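4.2 Wrist-View Pose Estimation for Flat Objects

The planner described in Section 3 needs the pose of the target object in the gripper frame before it can commit to a closing motion. For most items in the Tindora object set, the pose from the overhead camera is good enough. Flat objects are harder. A tablet lying on a table is only a little higher than the table itself, and the overhead depth map often merges the two surfaces. We therefore run a second estimate from the wrist camera once the gripper is above the object, and the planner uses this second estimate for the last part of the approach.

The wrist estimator takes one color image and returns a position in the table plane and a yaw angle. It doesn't use depth. The network has a shared image encoder and two output heads. The first head predicts a mask of the object, and the second predicts a small set of keypoints on its outline. For tablets and phones we also label the center of the camera lens as a keypoint when the back side faces up. The final pose comes from a least-squares fit of the known object outline to the predicted keypoints, with each keypoint weighted by its confidence.

All training images for this part come from the Stodura simulator. We render each object model at random yaw angles on a set of table textures and vary the height of the gripper, the position of the lights, and the roughness of the object surface. The gripper model is included in every render, together with the shadows it casts. In early versions of the data we left the shadows out to save rendering time. Networks trained on that data placed the mask boundary along the shadow edge in many of our simulated test views, most often on dark objects.

Figure 3 gives a close view of a large black tablet on a light wooden tabletop. The rounded corner, the side edges and the single lens ring carry most of the usable signal in this view. The rest of the back panel is nearly uniform, and the soft shadow across it has lobes that don't match any part of the object's shape. The tablet also runs past the image on the lower right, so only one rounded corner can be labeled. Views of this type make up a large share of the hard cases in our test split.

To handle partial views, the fit must work with whatever keypoints are present. One corner and the direction of one side are enough to fix the pose if the object's size and facing side are known and the side can be told apart from its neighbor. The lens keypoint helps with this last condition. Without it, a view of one corner can be explained by more than one placement of the rectangle, and the solver may return a yaw that is wrong by 90 degrees. When two solutions have similar residuals, we compare each with the overhead estimate and keep the closer one. If both disagree with the overhead estimate by more than 29 degrees, the planner raises the gripper and requests a new image from the higher viewpoint.

The gripper fingers are masked out before the fit. Their position in the image depends only on the camera mounting and the opening width, so we compute the mask from the joint state and don't ask the network to predict it. Keypoints that fall inside the finger mask are dropped. We found this step simple to maintain, and it carried over without changes when the finger model was replaced in March.

The estimator runs as a separate node in the Trummer control stack and publishes a pose together with a covariance. The planner reads the newest message at each replanning step and ignores any message older than 80 milliseconds. The arm holds its height if no valid message is available. It resumes the descent when a new pose arrives, or returns to the pre-grasp height after 72 control cycles without one. Both limits are set in the task file and can be changed for each object class. Titilayo Haruna wrote the replay tool used to tune them, which feeds recorded wrist images through the node at their original timing.

Figure 3. Simulated close view of a black tablet lying back side up, with a gripper finger at each side.
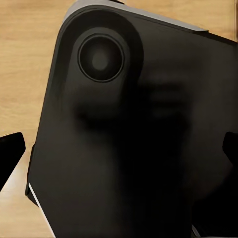

4.3 Approach Planning Under Pose Uncertainty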